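Teaching the desk routine: a conversation at Graven

When Graven began moving its office set-up work to automated handling in January, the operations supervisor had already spent 10 years doing that work by hand. The firm prepares study rooms and small offices for clients, and its Haton site is where new routines are tried before they go out to crews. The supervisor spoke with this newsletter shortly after the morning shift started.

"People assumed the machine would arrive and we would leave," the supervisor said. "What happened is that we were asked to explain our own work, in detail, for the first time."

Much of that explaining takes place at plain tables. Staff set out ordinary items, carry out a short task, and record it so the handling system has something to learn from. The library of tasks now stands at 225, and each one was written by a person who used to do it on site.

Asked whether the writing was difficult, the supervisor said it was slower than anyone had planned for. "I know how to straighten a pile of books. Putting into words when a pile is straight enough took us most of a morning."

Job titles have changed as well. Three former crew members now work as task authors, and a fourth position is open. Pay was reviewed under the existing agreement, and the evening shift was kept. The supervisor was frank that the change had not suited everyone. Two colleagues asked to return to client visits and were moved to the Bragança contract, where the work is still done entirely by hand.

"They missed going out," the supervisor said. "You meet people on a site visit. At a table you mostly meet the table."

The desk group is the part of the library used most often at present. It covers lamps, cables, pen holders and books, all things a client expects to find in order on the first day.

"A lit lamp beside a few books looks like nothing," the supervisor said. "But the books are different sizes, the bottom one sticks out, and there is a cable to mind. Our people allow for all of that without thinking."

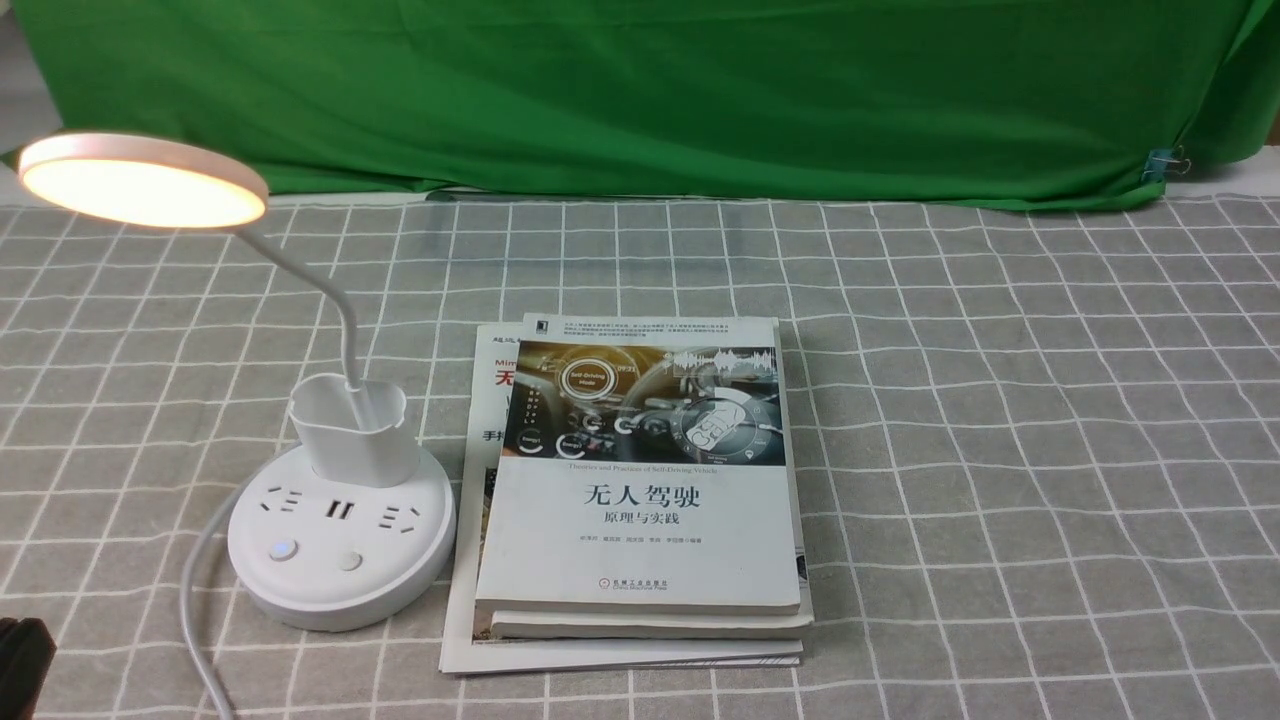 What comes next

Graven intends to share the desk routines with its partner, Flakness, once the staff review is finished. Task authors will keep the right to withdraw any routine they consider unsafe – a condition the crews asked for early on.

The supervisor expects to be writing tasks for some time yet. "Kitchens are after this," the supervisor said. "I have asked for a bigger table."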